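2022-06-16

The old cemetery at Pirkmont held its open afternoon today, the first since February. I drove up with 90 minutes to spare and used all of them. The office has a burial register with 1,296 names, and visitors may page through it at the front desk.
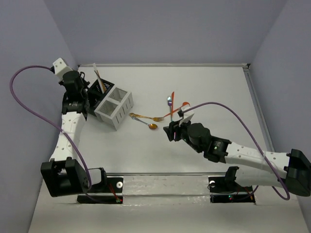
Where is the Szekeres plot? Take the left path from the gate and go up 3 terraces, then look for the tall gray marker.

It belongs to a family of organ builders - 2 brothers share the one stone. The Paruria section, farther up the hill, was closed for tree work, so I walked back down along the wall and left by the lower gate.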